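Flarnora's new release makes the arms wait for each other

I've been poking at the new Flarnora build since February, and the short version is that two-arm jobs finally feel like one job. If you only run a single arm you can probably skim this. If you run a pair, go update, then come back and read the part about the config file before you start anything!

For anyone who missed the earlier posts, Flarnora is the open planning layer that a lot of small benches use on top of their own controllers. It takes what the cameras report, decides which arm goes where, and hands out the paths. Until now it planned each arm separately and then checked for crashes at the end. That was safe enough, but it meant a lot of stopping. One arm would sit there with its elbow up while the other finished, and then you'd watch them swap. I used to go make coffee.

The new version plans both arms together, in one shared timeline. Afonso Leitão wrote most of it, and he told me the hard bit was the replanning. "Making one good plan for two arms isn't so bad," he said. "Throwing half of it away when a tool isn't where you thought it was, and keeping the other half, that took me the whole winter." The replan step is capped at 200 milliseconds. If it can't find something better by then, the arms finish the last safe piece of motion and hold.

The test job they keep coming back to is tool sorting, and I like it as a test because tools are annoying. They're long, they're shiny, they lie on top of each other, and the space over a tray is exactly where two arms want to be at once.
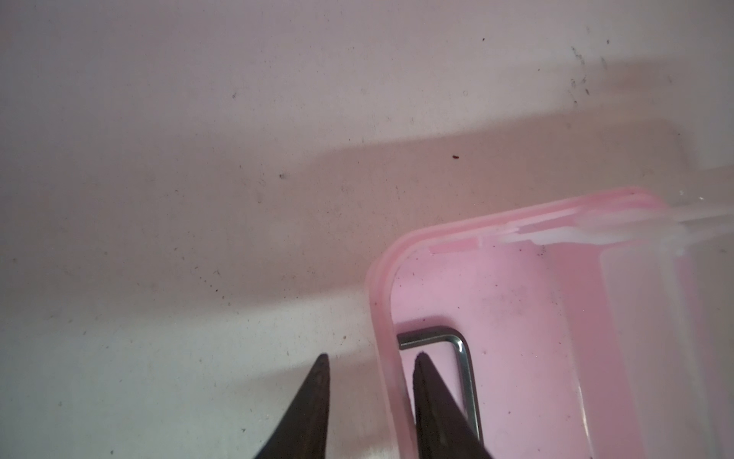

Wrist camera view of a hex key in the pink container.

Small metal parts like that are where the perception side comes in. Flarnora now takes updates from the wrist cameras while an arm is on its way down, so the pose it guessed from farther off can be corrected late. The grasp module, which is called Paiva and used to be a separate download, ships in the same package now. Paiva scores each possible grip and also scores the walls around it, so a key lying right up against the side of a box gets a different approach angle from one out in the open. You can see the scores in the log, and I'd suggest looking at them, if only because they explain a lot of the odd little wrist turns.

I ran the stock benchmark on my own machine, all 2835 recorded layouts, and it got through the lot overnight with 20 planner failures. Most of mine were crossed handles. Your numbers will depend on your arm geometry and how tight you set the clearance, so please don't write to me if yours are worse (or do, I'm curious, but send the log too).

There's also a new viewer called Purkell. It draws the planned paths of both arms over the camera picture and lets you scrub back and forth. It's a bit ugly and the colors are hard to tell apart on a laptop screen, but it has already saved me an afternoon. I had a tray height typed in wrong, and in Purkell the path went straight through the rim, plain as day.
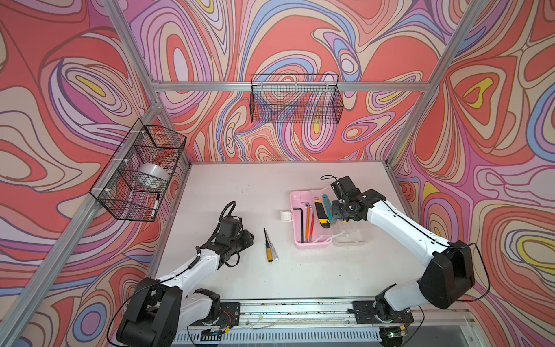

Two arms at the table, one over the tool tray and one near the screwdriver.

Now, the config file. The old per-arm speed limits are ignored in this version, and the warning about it scrolls past fast. You need to move them into the shared section at the top and restart the planner. If you don't, you get the defaults, and the defaults are quicker than I'd like for a first run. Clearance settings carry over fine. So do saved trays.

Marketti, the company that pays for part of the work, says it'll keep the planner free and charge for support. Afonso says the next thing on his list is handovers between arms, which the current build still refuses to plan. Version 2 of the tray format is coming along with that, and old trays will need converting. The converter is already in the tools folder if you want to try it early, but back up your trays first.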